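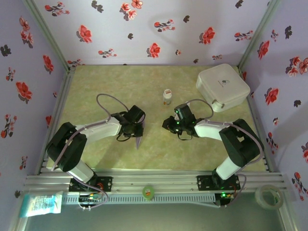 Session 2: Busy walls, quiet table

Notes by Iresha Patwary for the Drolside evening course, Pattern and Surface at Home

Welcome back, and thank you for carrying in all those sample books last time (I know how heavy they are, and the stairs don't help). We spent the first session on plain colour, so now we come to the part most of you signed up for, which is flowers.

Start with the walls. The background is a light lilac, and over it go red and pink blossoms, dark leafy sprigs and little clusters of tiny flowers. It's a lot of pattern, and I'm fond of it. Look at the blooms on the right-hand wall, how much larger they seem than the ones at the back. They're nearer to us, and that's all there is to it, but people forget it when they choose a paper from a small square held at arm's length. Pin up the biggest piece you can get hold of and walk towards it, then away again, before you make up your mind.

Now the table top. It has pattern too, a mottled one in soft green, yellow and cream, with no outlines for the eye to catch on. I find a cloudy surface like this sits happily under a floral paper, where a check or a stripe would start an argument. Some of you will disagree, and we'll have that out over tea.

Notice as well the metal posts in the back corners. The flowers stop at a plain upright line and begin again on the other side, and I rather like the pause it gives.

Trying a colour on the surface

Lay a sheet of coloured paper flat on your table and leave it there while you look at it from a few places. Pale colours are the interesting ones. A lavender can look quite whitish where the light catches it, and a crease is enough to change how bright one part seems next to another. Glossy tops throw light back at you as well, so move your head before you blame the colour.

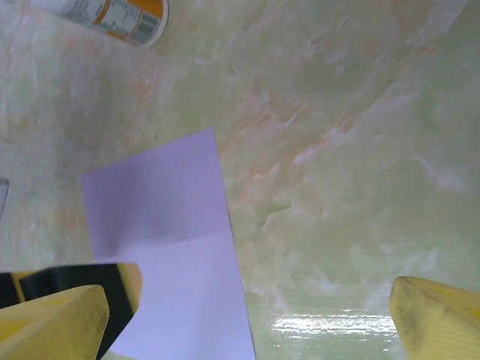

Pale lavender paper on the marbled top, with orange streaks in the green and a band of glare.

For next time

Please bring one sheet of pale paper, A4 or bigger, and a scrap of patterned wallpaper to go with it. The Kodikara handbook covers scale on page 64 - read as far as the chapter on borders if you have the time, and mark anything you'd like to talk over.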